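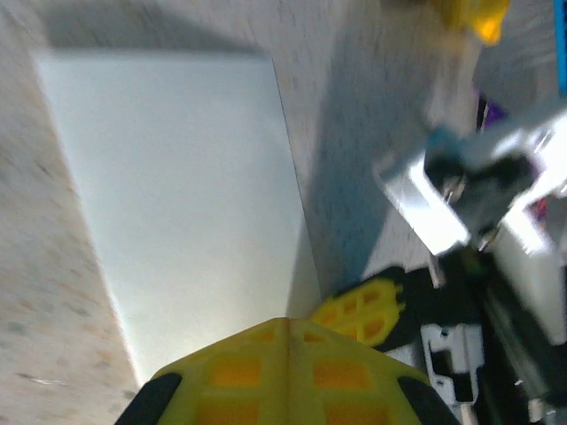 Last edited in March, 9:40 pm

Okay, a thread about countertops and paper, for the four people who asked and the several who will be annoyed.

The claim going round: you can keep a speckled counter looking new by laying plain white paper over your work area and swapping it out every day. Jolán Hegyi sent me the post. It had 4000 likes. I have questions.

First question. New compared to what? Speckled counters exist to hide things. Gray flecks, tan flecks, and somewhere in there a coffee ground from last winter. I could spill half a pepper mill on mine and you'd have to feel for it with your hand.

So the paper solves a problem the counter already solved. Then it adds a white surface where every crumb shows up. People are calling this an upgrade.

Second question. What paper? The post says "any matte sheet." Then two replies down there's a link to Sindo counter sheets. Funny how that goes.

I did not buy Sindo counter sheets. I used plain matte paper, a big sheet, white. Smooth enough, bit of grain to it if the light comes in low.

Results from my kitchen, since apparently I run a lab now. It slides. You put a cutting board on it and the whole thing goes for a walk. Levente Virág says to tape it down. If I'm taping my counter every morning, I'd like to see what the wiping people are up to with all their free time.

It also creases if you look at it wrong. One small ripple near the edge and your eye goes straight there for the rest of the day.
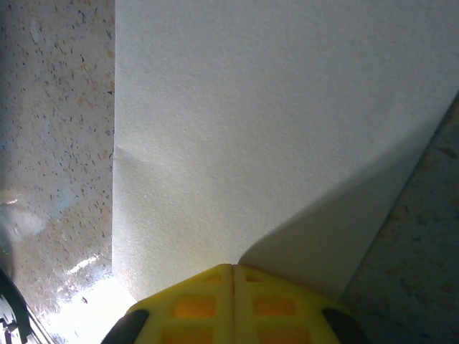
And the color thing. White paper next to a cream counter makes the counter look dingy. I had never once thought of my counter as dingy. I do now. Thanks, paper.

Glare is another one. The post promises it "bounces light around your kitchen." My counter was already throwing light in my face. What the paper mostly did was show me shadows.

Norbert Veres asks about rolling out dough on it. No. Absolutely not. Flour, paper, water. Think about it, Norbert.

Cost. Somebody in the replies worked out 303 sheets a year "allowing for vacations." That's 62 days of vacation. I'd like to know where this person works.

To be fair (I can be fair), I did find one decent use. Gluing. Etelka Fülöp does her model houses at the kitchen counter and puts paper down so she isn't scraping glue off later. Sure. That's a drop cloth. We've had those for a while.

Also okay: peeling potatoes, then bundling the whole mess into the compost. I used to do that with newspaper. It was free and came with a crossword.

Someone will say I did it wrong and need the Stavovus clips. I looked up the Stavovus clips. They hold the sheet to the front edge of the counter, exactly where my stomach goes.

Anyway mine's getting a damp cloth, same as before. Muting this for the night, Barnabás has already replied twice.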